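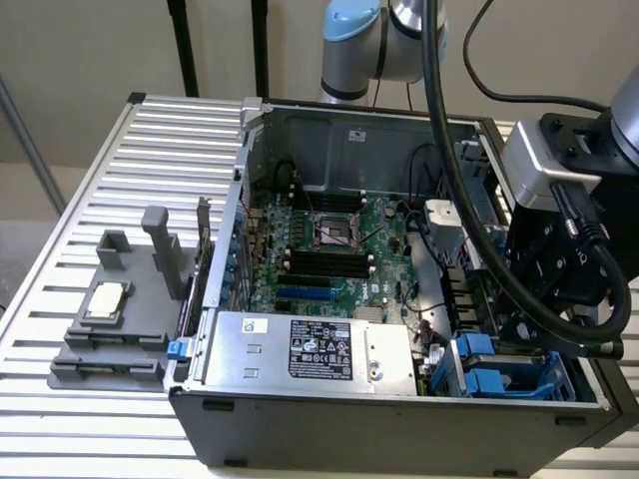

August, 6.40 a.m. Damp readings first, before the sun reached the east wall. Probe at skirting height gave the same figure as last month, and at waist height slightly less. I still think of the cellar as a closed box and should stop doing so; a house ought to be read like a computer tower laid on its side with the side panel off, where the air paths are plain to anyone who looks. Mine go in at the coal hatch, along the north passage and up behind the dresser. The Kandpal meter drifts when cold, so I left it on the shelf for a time and repeated three of the readings. No change worth writing down.

Lime plaster, second coat, passage side. Mixed by weight this time. The Pramavach putty is stiffer than the Ekach and needs more knocking up, but it holds to the lath without slumping. Covered with wet hessian at noon. One hairline by the door frame, left alone until the coat has firmed.

The hatch needs a proper louvre. Blades at a steep pitch, mesh on the inside face, fine enough to stop mice and coarse enough not to clog with dust. I have drawn it twice and disliked both versions.
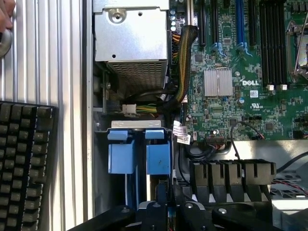 Evening

Electricity meter read 1288 at supper. The dehumidifier ran for roughly 8 hours and the tank took 5 litres, more than I expected with the hatch open. Either the outside air is wetter than the cellar air, in which case the hatch should be shut by day, or the new plaster is giving off most of it. Tomorrow: hatch shut, same hours, same setting, weigh the tank.

Ordered more hessian from Susisness. Their sand is too round for the base coat, so I shall go on sieving my own.

Copied the month's figures onto the page where I keep this diary.
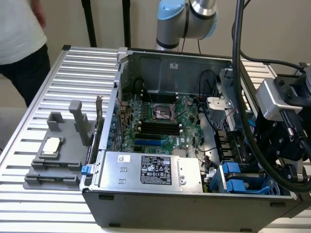 Susisness wrote back before bed that the dehumidifier should be off altogether while lime is curing, as forced drying leaves the face chalky. Fair point. Switched off at 9.50 p.m. The weighing will have to wait, and the hessian wants wetting again first thing.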